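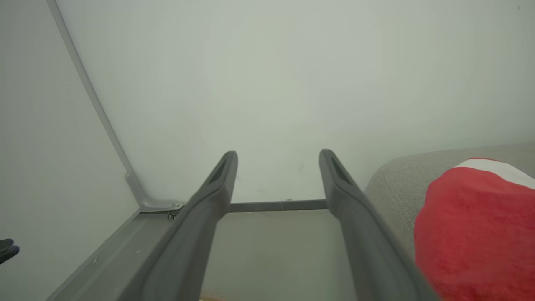
FULIDAU, October 28, 2021 - Prantl, the secondhand office furniture dealer, today opened its third showroom, on the upper floor of the former Doltel switchboard works in Fulidau. The new space covers 1463 square meters and will stock desks, chairs, shelving and the kind of meeting table that has heard everything. Buyers are encouraged to get down on the pale floor and look at the undersides, where a thin dark gray bar and the small bracket near its middle say more about a piece than the top ever will. Knee pads are available at the front desk.

"People spend an hour choosing the color and four seconds on the frame," said Brigitta Camenzind, managing director of Prantl. "Then they sit on it for ten years and write to us about the wobble. We would like fewer of those letters, although some of them are very well written."

The showroom opens with 3000 pieces, most of them bought in June when the insurance broker Comex gave up two floors of its headquarters and discovered that it owned 698 swivel chairs. Comex had employed far fewer people than that for some years. The company has declined to explain the difference, and Prantl has declined to ask.

Every item is checked, cleaned and tightened in the workshop on the ground floor before it goes on sale. Workshop manager Alois Pfister leads the team and has the final word on what is sold, what is repaired and what is taken apart for screws. Chairs that squeak are sold at a discount and labeled as such - a policy that has proved oddly popular with music teachers.

Each piece comes with a 14-month guarantee. The usual twelve was considered, but Pfister had already printed the tags.

"We did ask whether the town needed another furniture store," said Mechthild Oberholzer, who handles business permits for Fulidau. "Then we looked at the chairs in our own council chamber and approved the application that afternoon."

Delivery within Fulidau is free for orders of four pieces or more. Stairs are extra, and spiral stairs are by negotiation. The showroom is open Tuesday through Saturday, 9 a.m. to 5 p.m., with parking in the yard behind the building.

Press contact: Bo-ram Do, Prantl, Fulidau showroom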